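The Stoltell Letter: Kitchen Notes
Reading time: 3 minutes

Why I stopped being scared of my sourdough

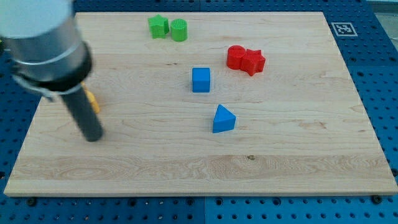

I've been baking bread at home for six years and for most of that time I was, frankly, a nervous wreck about it. I read the forums, I weighed the water to the gram, I got up at 5 am to poke a blob of dough in its tub and then went back to bed and worried about it. My neighbour Kam-wah Ng bakes twice a week and I have never once seen him look at a clock. So in April I asked if I could come over and watch him do a whole loaf, start to finish, and the first thing he did was take my notebook off me and put it on top of the fridge! What he wanted me to look at was the dough, on a big pale board like the one up top, with that wavy darker grain and the little knot. He reckons a light-coloured board is the best teacher going, as you can see every smear and sticky patch the dough leaves behind. If it's pulling away clean, you carry on. If it's leaving half of itself on the wood, you wait ten minutes and try again.

That was pretty much the whole lesson, and I've been going on about it to anyone who'll stand still ever since.

My loaf now is 600 grams of bread flour, a good scoop of bubbly starter, salt, and water until it feels right (I know, I know, I'd have thrown a slipper at anybody who told me that two years ago). I mix it after tea, give it a few folds while the telly's on, and leave it on the bench overnight if the weather's cool. In the middle of summer it goes straight in the fridge, otherwise I wake up to soup. I've had soup three times. Soup makes a very decent focaccia, by the way, if you tip it into an oiled tray and go heavy on the rosemary and olives.

Shaping is still my weak spot. I tend to fuss, and the more I fuss the flatter it gets. Kam-wah does four quick tugs and a roll and walks away. I do four quick tugs, a roll, another roll, a bit of a tuck at the side, and then I have to let it rest again so I haven't saved myself any time at all.

For flour I've been using the Olta strong white, and I'm quite fond of the wholemeal too, though a whole loaf of it is heavy going for my lot, so I mix in a couple of handfuls for flavour. My daughter will only eat the crusts if there's Vegemite on them. The dog isn't fussy.

As for cleaning up, scrape the board down while the bits are still soft, wipe it with a damp cloth and stand it on its edge to dry. Don't put wood in the dishwasher, please. I warped my nan's that way and I still feel sick about it.

Next issue I'm having a go at hot cross buns, with far too much peel. If you've got a family recipe, send it in and I'll try it on the dog, sorry, the family.

Comments (3)

Yu-ting Ko
The focaccia rescue saved my weekend, thank you! Mine was so runny I nearly binned it. Used cherry tomatoes as I had no olives.

Marg
I still weigh everything and I'm not sorry. Can you tell us how much water, even a ballpark? "Until it feels right" gives me hives.

Baz in Ballarat
Semolina under the loaf when it goes in the oven. Never had one stick since.

Contact us | © Stoltell | Back to top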